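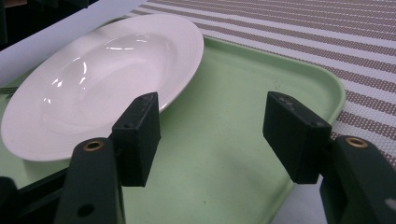

Dikier portable tyre inflator: three months in the boot

Posted Monday, August 5, 2019
Review by Jana Brandes

I bought the Dikier inflator in May, after the second slow puncture of the year on my old estate. The tyre shop in Wimstead had patched the rear left twice and I was tired of queuing for the air line at the petrol station, which takes coins only and is out of order half the time.

The Dikier plugs into the 12-volt socket and has a small screen on top. You set the pressure you want, screw the hose on to the valve, press the button and it stops by itself when it gets there. There is a torch on one end. In the box you also get a cloth bag, a spare fuse and four adaptors, for footballs, airbeds and bicycle tyres.

Speed

Going from 25 to 32 psi on a normal car tyre took just under 4 minutes. The Farahani pump I had before was quicker, but it clipped straight to the battery and I had to stand in the rain with the bonnet up. A full top-up of all four tyres means moving the plug lead round the car. It reaches the back wheels on mine with a bit to spare if I run it through the rear door. On a long van I think you would struggle.

Accuracy

I checked it against a decent dial gauge lent to me by Siamak Golestani at the garage. The Dikier read 1 psi high on the front tyres and matched on the back. I now set it to 33 when I want 32 and leave it at that.

Noise

Loud. The car shakes slightly if you rest the unit on the sill, so put it on the ground. I would not use it at six in the morning on a street with close neighbours.

Build

The body is plastic and feels fine. The hose is the weak point. The screw fitting is stiff and you lose a little air each time you take it off – a lever fitting would have been better. The bag split along the seam in the first month and I keep the inflator in a shoebox now.

The lead gets warm after two tyres. The manual says to rest it for 10 minutes after 15 minutes of running, and I have stuck to that.

Compared with the Iltano

My brother-in-law has the cordless Iltano. It is neater and you can carry it to a bike or a trailer without thinking about leads, but it has to be charged, and his was flat the one time we needed it. For something that lives in the boot and gets used every few weeks, I prefer the plug-in type.

Verdict

It does the job and I have not been back to the coin machine. I would like a better hose and a longer lead. 7 out of 10.

Next week: Shahram Bagheri tries two sets of roof bars.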